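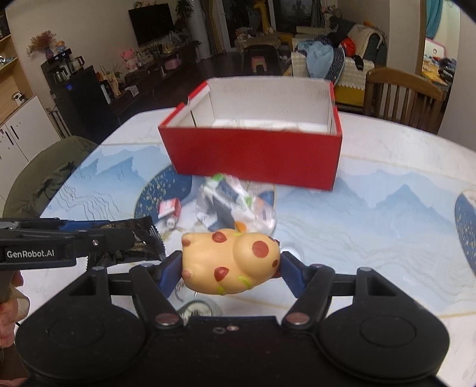
Search this site Search Enter keyword

Counting touches: how Clekley rebuilt its serve receive

Friday, August 22, 2025
By Nerys Sayce
5 min read

Clekley finished last season with the second-best attack in the regional women's league and the second-worst serve receive. The two figures are hard to square until the rallies are sorted by first touch. When the opening pass reached the setter within a stride of the net, Clekley scored at the same rate as the champions, Wivcombe. When it did not, the side lost the point more often than any other club outside the bottom two.

Bohdana Yurchenko took over as head coach in January, with the league half played. She left the attack alone. Her first change was to the way passes were graded.

The club had used a four-point scale, with three for a perfect pass and zero for an ace conceded. Yurchenko kept the numbers but changed what they meant. A pass is now graded by where the setter's feet are when she plays the ball, and the height of the pass is logged separately. Under the old method a high ball drifting three metres off the net often scored a two, as the setter had time to reach it. Under the new one it scores a one, as the middle hitter is out of the play.

"The old sheets told us we were average," says Yurchenko. "We weren't average. We were generous with ourselves."

The regrading was done from match video by Jolene Pomare, the assistant coach, who worked through 1000 receptions from the two previous seasons. The largest group of errors came from short float serves landing between the left-side passer and the libero. Both players were reading the serve correctly. Each was leaving it to the other until the ball had dropped below waist height, and the pass was then made moving forwards with the arms too flat.

There are two common ways to close that seam. One is to move the libero across and shrink the area covered by the outside hitter. The other is to fix a rule for who goes in front and who goes behind. Clekley tried the first for three matches and gave it up. The libero, Vija Kairys, was covering more than half the court, and opponents began serving deep to the opposite corner.

The second has stayed. On any ball in the seam, Kairys takes the deeper line and the outside hitter takes the short one. The call is made before the server's contact, and either player may overrule it only by shouting the other's name. Pomare says the rule is wrong in a fair number of cases, where the other player would have had the easier pass. The side accepts this, as a late decision costs more than a slightly awkward early one.

Training was reorganised to match. Midweek sessions open with 14 minutes of serve receive, with no hitters on court. Each passer takes balls from a server standing at the baseline, never from a coach on a box. Yurchenko is firm on this point. A ball struck from a box at mid-court arrives on a flatter path and gives the passer no toss to read, and she regards the habits it builds as worse than no practice at all.

The servers gain from it too. Tipene Cosgrove, who runs the strength and conditioning work, has put a limit of 100 hard serves per player per week, matches included, after two shoulder complaints in the spring. Serves beyond the limit are hit from a standing position at reduced pace. Cosgrove would like a lower ceiling for the younger players and has not yet got one.

The effect on results was slow. Clekley lost four of the first six matches after the change, and the share of perfect passes fell before it rose. Yurchenko puts the dip down to footwork. Passers who had been taught to shuffle sideways were being asked to open the hips and drop a leg back on deep serves, and for several weeks they did neither properly. The home defeat by Suksawat was the low point, with Kairys substituted in the third set — the only time she came off all season.

From the return fixture onwards the numbers moved the other way. The seam errors fell first, followed by the deep-corner errors. With better passes the middle hitters saw more of the ball, and opposing blocks could no longer wait on the left side. Clekley won five of the last seven and finished fourth, a place below the play-offs.

Kairys is cautious about what the figures show. Several of those last opponents were weak servers, and she would sooner judge the system against Wivcombe, who serve hard from both corners and rarely miss. Clekley did take a set off them in the final month, but Wivcombe rested two starters.

One problem has not been solved. In the rotation where the setter starts at back left, she has to run across the path of the left-side passer to reach the net. Yurchenko has tried stacking the setter closer to the front row, within the overlap rules, and was penalised twice in one match for a foot out of position. The plan for the coming season is to start her behind the middle passer and release her a fraction later, at the cost of a slower first-tempo attack.

Pre-season matches begin next week with a visit to Zonura, where the ceiling is low and high passes tend to strike the beams. Pomare intends to log those receptions on a separate sheet.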